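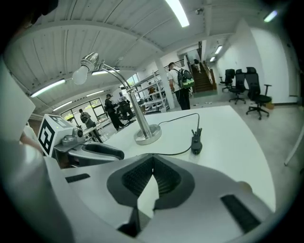
Figure 5.1 A curved handle in gray and black, with a black grip insert.

Chapter 5
The Handle

After studying this chapter you should be able to
– name the main kinds of grip and give a household object for each
– measure a hand for the purpose of choosing a handle
– judge the thickness, length and surface of a handle for a given task
– explain why a handle that is good in the shop can be bad in the kitchen

Key words: power grip, precision grip, hook grip, handle span, pressure point, insert

5.1 The part we touch

In the earlier chapters we looked at the working end of household tools: the blade, the head, the bristles. In this chapter we go to the other end. A person who buys a kitchen knife will usually test the edge with great attention and give the handle only a quick look. Yet the edge can be sharpened again at home in a few minutes, and the handle stays as it is until the knife is thrown away.

Milagros Dimaculangan cooked in a school canteen for many years. She kept 2 peelers in the same drawer, one with a thin metal handle and one with a thick handle of soft plastic. The blades were of the same type. For a few carrots she took whichever was on top. When she had to peel a full sack of potatoes, she searched for the thick one, even if it meant emptying the drawer. Her son Rommel once asked her what was the difference, and she showed him the red line which the thin handle had left across her palm.

This red line is what we call a pressure point. It appears when the force of the hand goes through a small area of skin. The force needed to peel a potato is small, but it is repeated, and the thin handle puts it always in the same place. A thicker handle divides the same force over a larger area. You can feel the effect without any peeler: carry a heavy shopping bag by its thin straps, then fold a cloth around the straps and carry it again.

5.2 Three ways of holding

There are many words for how people hold things, and the authors in this field do not always agree. For this book we will use three.

In the power grip, the fingers close around the handle and the thumb lies over them or along the side. We hold a hammer in this way, and also a frying pan. The grip is strong, but it does not allow fine movement.

In the precision grip, the object is held between the thumb and the tips of the fingers. A pencil and a sewing needle are held in this way. The movement is fine, and the hand becomes tired soon if force is needed.

In the hook grip, the fingers bend under the handle and the thumb does almost nothing. A bucket or a suitcase is carried like this. The weight hangs from the fingers, so the width of the handle matters more than its shape.

Many objects ask for more than one grip. A paring knife is held in a power grip to cut a hard cheese and in something near to a precision grip to take the eyes out of a potato. The maker has to choose a compromise, and the buyer should know which work he or she will do more often.

5.3 A case: the Kodutik garden trowel

The Kodutik trowel weighs 280 grams. Its first handle was straight, smooth and varnished. Leonora Yap, who teaches gardening in the evenings, gave it to her class for one season in March and collected nearly 50 written comments. The most frequent complaint was that the hand slipped forward when the soil was hard. A few students had solved the problem themselves with string or bicycle tape.

The second handle has a low ridge in front of the first finger and a rougher surface under the palm. It is less pretty, and Florante Mercado, who sold both in his shop, remembers that customers still reached for the varnished one first. We will return to this case in Section 5.6, where we compare the two handles by measurement.

Before you read on

Choose one tool from your kitchen and use it for five minutes without stopping. Look at your palm immediately afterward and draw the places where the skin has changed color. Keep the drawing. You will need it for Exercise 2 at the end of the next section.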